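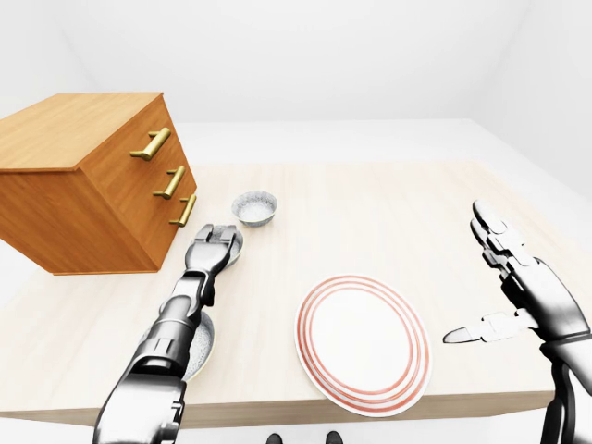
Chapter 4
Where Does It Go? Sorting, Storing and Finding Things Again

My grandmother kept her buttons in a tin, her thread in another tin, and her important papers in a third tin that looked exactly like the other two. She could put her hand on any of them in the dark. The rest of us had to open all three, usually twice, and then go ask her.

I think about those tins whenever I start this chapter with a new class, so let me start it with you the same way. A storage system lives partly in the furniture and partly in somebody's head. When the head leaves the room, you find out how much of the system was in there!

In Chapter 3 we looked at how people decide what to keep. Now we get to the part I like best (and the part my students groan about), which is deciding where the kept things go. We'll use a small office as our running case. Resteo is a picture-framing shop owned by Noemi Rosenthal, and when I first visited, one June, she had 21 labels on her shelves and still couldn't find her invoices. The labels were fine. They were neat, they were spelled right, and they named things the way her supplier named them – so a customer's order might be filed under the molding, the glass or the mat, depending on who had opened the mail that morning.

That problem has a name, cross-classification, and you'll meet it all over the place. Does a cookbook about Italy go with cooking or with travel? Does a spare key go with tools or with the thing it opens? There are two common ways to deal with it. You can pick one main heading and stick to it no matter what, or you can file the item once and leave a note in the other spots pointing to it. Noemi tried the first and hated it. She tried the second on a Tuesday and was still using it when I went back.

Before you read on, choose one drawer at home, any drawer, and write down what you believe is in it. Don't peek yet. Keep your list handy for Section 4.2, where we'll compare it with what you find.

Key terms for this chapter: heading, cross-classification, pointer note, retrieval time, overflow.

4.1 Headings People Will Look Under

A good heading is a guess about somebody else's first thought.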